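Projects > Shared Workshop Robotics > Papers > Pushing Blocks on a Budget > Section 4

4. The Workshop Build

4.1 Table and board

The pushing station lives at the back of the Mikthorpe shared workshop, between the lathe and the paint cupboard, and everything on it was either bought used, cut on site or printed on the club machine. The base is a blue metal table with a grid of holes, which lets us bolt down almost anything and move it again the same evening. On top of it sits a board of pale wood. We tried the bare table first and it was a misery: small blocks tipped at the holes, and the tool dropped into them whenever the height was set a hair too low. The board fixed both problems in an afternoon, and it has a grain that is a real pleasure to look at.

Wood moves, of course. Between the first runs and the ones in September the board crept by 2 mm at one corner, enough to spoil the height setting there. We now measure the surface at the corners before each session and fit a plane through the readings. It takes a few minutes and we have stopped grumbling over it.

4.2 Arm and tool

The arm is a used Kellow that had spent its earlier life in a packing line. Ayman Shawky rebuilt the wrist mount and turned the pusher, a plain dark rod with a rounded end. We love this tool! It has no moving parts, it can approach a block from any side without turning the wrist, and when it hits something it should not have hit, the clamp slips before anything breaks. An earlier version had a flat paddle, which gave straighter pushes on the cube but caught its corners on every neighbor in reach.

Tool height matters more than we expected. Set too high, the rod rides against the upper part of a block and tips it. Set too low, it scrapes the wood and the arm reports a contact that has nothing to do with the block. We run with a gap of 1 mm between the rod and the board.

4.3 Blocks

The blocks are 3D printed, in plain shapes and bright colors. Each shape teaches the controller something different. Cylinders roll off the side of the rod unless the push goes straight through the center. The cube is forgiving as long as the rod stays near the middle of a face. Stars are the most fun by far - a point can hook a neighbor and drag it along, and the controller has to notice that it is now moving two things. We left the print lines as they came off the machine. Humaira Satti sanded one early set smooth and it slid so easily that blocks kept overshooting their targets, so the rough set stayed.

4.4 Making patterns

A task is given as a target pattern, which may be a line, a corner or a simple figure. The planner, which we call Hulosa, picks one block at a time and finds a short series of pushes that takes it toward its slot without disturbing those already placed. It works from the far side of the board toward the front where it can. Each push is limited to 22 mm, after which the camera takes a fresh look and the plan is made again. Short pushes are slow, but they recover nicely from small mistakes, and in a workshop where people walk past and shake the floor that is worth a lot.

Figure 3 gives a sense of the spacing we work with. The row and the column share the green cylinder, so any error there carries into both legs of the figure. 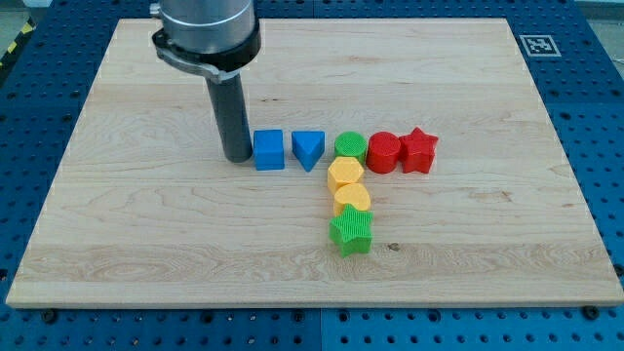
Reading time: 7 min

Figure 3. Eight blocks in a figure resembling a seven, with the pusher just to the left of the blue cube. The marker on the table past the corner of the board ties the camera view to the arm's own coordinates.

Small gaps are the hard part. Once two blocks touch, a push on one usually moves both, and prying them apart means sending the rod around to a side that may already be taken. We follow the advice of Giannakopoulos, a fellow member who builds model railways, and leave an open lane on at least one side of every block until the last one is in.

The push log now holds 1,000 entries, 800 of them used to fit the contact model in Section 5 and the rest held back for testing.

Contact: Mikthorpe Shared Workshop, robotics bench | Copyright the authors | Back to top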